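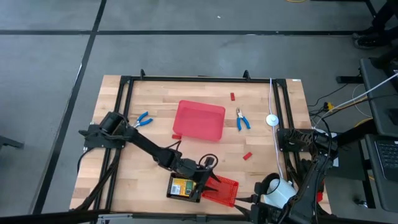 Faut-il courir un semi complet à l'entraînement avant de s'aligner sur un semi ?
À mon avis ce n'est pas nécessaire : une sortie longue de 16 ou 17 km, courue tranquillement deux ou trois semaines avant, suffit à la plupart d'entre nous.

Je développe un peu, vu que la question revient sur la liste avec la régularité des ampoules.

Afonso Brandão a écrit le 8 mai 2021 :
> Bonjour à tous,
> Je débute, je cours depuis novembre, et je me suis inscrit au semi du canal
> avec l'équipe de Gillis. Mon plus long, c'est 13 km. Mon beau-frère me dit
> que si je n'ai pas fait la distance avant, je vais exploser au 15e. Il me
> conseille aussi de changer de chaussures, les miennes ayant 2 hivers.
> Autre chose : les 42 bornes de Van Wijk à l'automne, c'est raisonnable
> derrière ?
> Merci d'avance,
> Afonso

Bonjour Afonso, et bienvenue.

Ton beau-frère a-t-il couru un semi ? Je demande sans malice. Le mien conseille aussi beaucoup, il fait du billard.

Si tu es à 13 km sans douleur, ajoute un kilomètre par semaine au long et laisse le reste de la semaine tel quel. Une semaine sur quatre, tu raccourcis. Garde l'allure où tu peux te plaindre à voix haute sans reprendre ton souffle, c'est un excellent repère et nous avons au club plusieurs spécialistes. Le jour J, les cinq derniers kilomètres seront du terrain inconnu. Ils le sont pour moi aussi, et j'en suis à mon onzième.

Pour le 15e kilomètre : on y explose surtout quand on a couru les trois premiers comme si le ravitaillement allait fermer. Le départ du canal est en légère descente, tout le monde s'envole devant la halle, et on retrouve les mêmes au pont de Pridar, les mains sur les genoux. Pars derrière. Très derrière. Tu auras le plaisir rare de doubler des gens équipés de montres plus chères que ta voiture.

Les chaussures, oui, si la semelle est lisse ou si elles te font mal. Mais achète-les maintenant et pas la veille. J'ai étrenné une paire de Zemell sur la ligne de départ il y a quelques années, et mon orteil gauche m'en reparle à chaque changement de temps.

Quant à Van Wijk, je te laisse lire les anciens messages de la liste, où la question du marathon la première année a produit 75 réponses, une brouille et un départ vers le vélo. Mon opinion : fais le semi, dors, et on en reparle en été. Les 42 kilomètres seront toujours là, ils ont cette mauvaise habitude.

Point pratique pour les autres : il me faut les certificats médicaux avant la fin du mois, lisibles si possible. La photo d'une ordonnance pour un collyre ne compte pas, Gillis, même avec le tampon.

On se retrouve à l'écluse à l'heure habituelle - c'est-à-dire dix minutes après l'heure annoncée. Au programme, 6 x 1000 m pour les courageux et 3000 m souples pour ceux qui auront soudain mal au mollet.

Bonnes foulées,
Le préposé aux sorties longues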